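4. Recording your first set of examples

OK, the arm is bolted down, both cameras show up in the Urnora recorder, and you've done the homing routine from section 3. Now comes the part I like best, which is sitting down and showing the thing what to do!

I'm writing this the way I do it on my own bench in Bindesgate. Your table will be different and that's fine, just read all the steps once before you touch the controller.

4.1 Laying out the table

1. Put a plain cloth down and pull it tight. I use black. Wrinkles move when the arm brushes them, and then you get a different table in every take.

2. Lay out one place setting on one side. Mine is a placemat with a metal plate, a fork and a knife. Leave yourself plenty of bare cloth in front.

3. Set the lazy Susan on the other side, inside the arm's reach. Push the gripper (slowly!) out toward the far rim of both trays before you load anything. If it can't get there empty, it won't get there with a box in its fingers.

4. Load the trays with ordinary groceries. Mix up the shapes, so a can, some boxes, something round with a lid. Put a couple of things behind other things, because real shelves look like that.

5. Turn the tray by hand and make sure nothing tips over.

Note: Sealed packages only, please. I once used an open bag of rice and I was still finding grains in the base joint in December.

4.2 Checking the wrist camera

The wrist camera sits very close to whatever you're grabbing, so it sees labels and tray surfaces from a few inches away and often only a slice of each. Bring the gripper in next to one of your items and look at the live view.
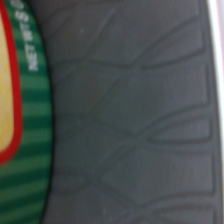

A little softness at this range is fine. I spent most of an evening trying to get small print to come out sharp and the trained model didn't care one bit. What you do want is steady color and a clear edge between the item and whatever's around it. If the colors keep drifting, go back to the camera page and lock the white balance, then lock the exposure too (people forget the second one, and so do I).

Caution: Keep your free hand off the lazy Susan whenever the arm is live. The fingers are stronger than they look, and the tray can pull your hand along with it.

4.3 Recording a take

1. Press Home and wait for the beep.

2. Type the task in plain words. I write things like "put the raisins on the plate." Keep the wording the same for every take of the same task.

3. Press Record, count to 3, then start moving.

4. Move at one even speed. If you stop to think, the model learns to stop and think, and it will do it at the worst spots.

5. Bring the fingers in above the item, pause for a beat, go down, close, lift straight up.

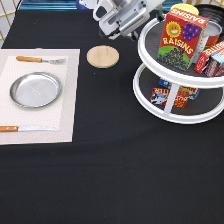 6. Set the item down, open the fingers all the way and back off before you press Stop. A take that ends with the fingers still touching something gets marked incomplete.

7. Press Keep or Toss. Toss is free, so use it! A fumbled grab that you rescued nicely can stay. One where you knocked over half the tray should go, unless you're recording recoveries on purpose (section 6).

Between takes, turn the tray a bit and swap a couple of items. Leave the cameras alone. If you bump one, stop and run the camera check again, even if it looks like it went back to the same place.

4.4 How many takes?

Stojan Nikolovski, who wrote the Carrasco trainer we all use, told me to get 101 good ones before bothering with a first training run, and I've stuck with that. My first tray set ended up at 359. The big shared Bustley set has 2,000, but that was several people over a long winter, so don't measure yourself against it.

Take breaks. My takes get sloppy after lunch, and I can see it in the playback.

4.5 Before you shut down

1. Play back a few takes with both camera views side by side and check that they line up in time.

2. Press Home, then switch off the arm power.

3. Copy the session folder to a second drive. The recorder doesn't do this for you yet.

If the two views are out of step, don't delete anything. Go to section 5, where there's a way to shift one against the other and save the whole session.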